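Clevness Intake Guide
Section 3: Setting up the intake scale and lot labels

Read this section before the first bins of the season come in. It covers the Clevness intake scale, the Jodach label printer and the lot record that ties the two together. Fruit sizing and grading are covered in the next section.

Before you start

You will need the scale platform, the display unit, the printer, a roll of bin labels and the test weight supplied with the scale. You will also need the grower list for the season, exported from the office computer.

CAUTION: Keep forklifts off the platform. The platform is rated for a full bin on a pallet base and nothing heavier. Driving across it will damage the load cells even if the display still reads zero.

Placing and leveling the scale

1. Set the platform on flat concrete, at least 3 feet from the nearest door track.

2. Turn the four corner feet until the bubble sits inside the ring.

3. Run the display cable along the wall side and clip it down.

4. Turn on the display and let it warm up until the word READY stops flashing.

5. Press ZERO with nothing on the platform. Put the test weight in the center and then on each corner. All readings should match the value stamped on the weight. If one corner reads low, check its foot again and repeat this step.

Note: Tare weights for empty bins are stored by bin type. Plastic bins default to 47 kg. Weigh one of your own empty bins and change the default if yours differ.
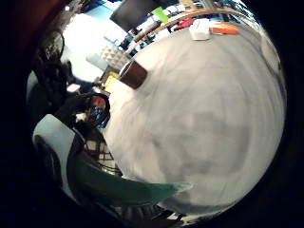 Zanele Dlamini: We run two bin types at Sibiya and the default was wrong for the older ones. Weigh one of each before the season and write the tare on the side in marker. Otherwise the grower statements come out short and you spend February fixing them.

To change a tare value, hold SETUP until the menu opens, choose BIN TYPE, enter the new weight and press SAVE. The change applies to bins weighed from then on. Lots that are already closed keep the old value.

Loading the grower list

6. Copy the grower list to a memory stick and insert it in the left side of the display unit.

7. Choose LOAD LIST. The display shows each grower code with the block and variety.

8. Compare the codes with your paper copy. Bosc and Bartlett blocks from the same orchard need separate codes.

If error 408 appears, the list has a blank line in it. Remove the line on the office computer, save the list and load it again. 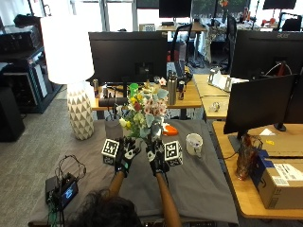

Printing a test label

9. Open the Jodach printer and drop in the label roll with the printed side up.

10. Close the lid and press FEED until a full label comes out.

11. On the display, choose TEST LABEL. Check that the grower code, lot number and net weight can all be read, then scan the barcode with the hand scanner.

12. If the scanner does not beep, raise the print darkness by 2 and print again.

Note: Cinwood label rolls fit this printer but have a wider gap between labels. Choose WIDE GAP in the printer menu before using them.

Throw away all test labels before intake begins. A test label stuck on a bin will open a lot with no grower attached, and the lot must then be voided from the office.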